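A morning at the Limier open day, with the robot still on the screen

October 8, 2018

I got to the Limier workshop far too early, which is how I ended up helping to carry folding chairs. The open day didn't start until ten, the coffee wasn't on, and the woman who runs the demonstrations was under a desk looking for an extension cord. She waved at me with one hand and kept going. "Talk to me while I do this," she said, so I did!

Limier is a small outfit at the back end of the Skinner building, and Redamari is the project they've been building there since April of last year. It's a program for practicing grasping jobs in simulation before any of it goes near real hardware. She'd asked me not to call it a game. (I had called it a game, on the phone, twice.)

"It's a rehearsal room," she told me once the cord had been found. "You can get it wrong all day long in there and the only thing you've spent is electricity."

I asked how many people work on it. "2 full time, plus whoever walks past and looks helpful." She handed me another chair.

By the time the doors opened we had 17 chairs out and people standing behind them, mostly local shop owners, a few students, and one family with a very serious little girl who took the front row all to herself. The demonstrator doesn't use slides. She just puts the simulator up on the big screen and starts talking, and if something goes wrong she keeps talking, and I have to say I liked that a lot.

The first run was a pick-up from a flat surface, and it went wrong. The fingers closed early, the part skidded away, and there was a little groan from the room. She looked delighted. "Okay, so why did it do that?" she asked, and waited. I've been to plenty of demonstrations where the only questions come at the end, from the same two people, and it was a nice change to hear half the room arguing about timing before we'd been there ten minutes.

The answer had to do with how the program judges height. I won't pretend I followed all of it. What I did get was that they'd tried the same job 212 times the week before, moving the lights and the starting position a bit on every run, and that lighting had given them more grief than anything else. "People think the hard part is the hand," she said. "I lose more sleep over shadows. You and I look at a dark patch on a table and we know it's a shadow. The program has to learn that, and it learns it slowly, and then you move the lamp and it forgets."

So does the simulation look real enough? That was my big question, and I asked it during the break, over a truly terrible muffin. She shrugged. "It looks like what it is. The edges are rough, the floor has no dirt on it. We could make it prettier and it would run slower, and I'd rather have the speed. What I need is for it to be wrong in lots of different ways, so the real world is just one more version."

I wrote that down and underlined it. I also asked what had surprised her most since they started, and she thought about it for so long that I ate the rest of the muffin. "How much time I spend looking at an open gripper," she said in the end. "You picture robots doing things. Most of my day is the moment before."

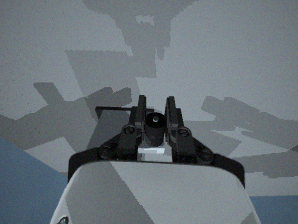 The little girl's father wondered whether any of this practice carries over to a real machine, or whether you have to start again from scratch. It was the question I should have asked first. The demonstrator said some of it carries over and some of it doesn't, and that the timing usually needs the most fixing. Their last changeover took 14 days, and she had promised everyone it would take a week. "So now I double it," she said. "I should have doubled it then."

He also wanted to know if the thing could fold laundry. It can't.

After lunch there was a second session with the controls handed over to visitors. I had a go and was awful at it. You steer with the keyboard, the gripper moves a lot faster than you expect, and I drove mine straight down into the tabletop while a line of people watched. The girl from the front row went after me and got her part on the second try, and she did not look at me on the way back to her seat, which was kind of her.

We finished up talking by the door while the chairs went back into the closet. The next big job is a partnership with Skinivby, who make storage trays and want help sorting the small ones. She's nervous about it, mostly because the trays are shiny and shiny things have their own problems. I asked if there would be another open day once that work is further along. "Yes, if you do the chairs," she said, and I told her to put me down for it.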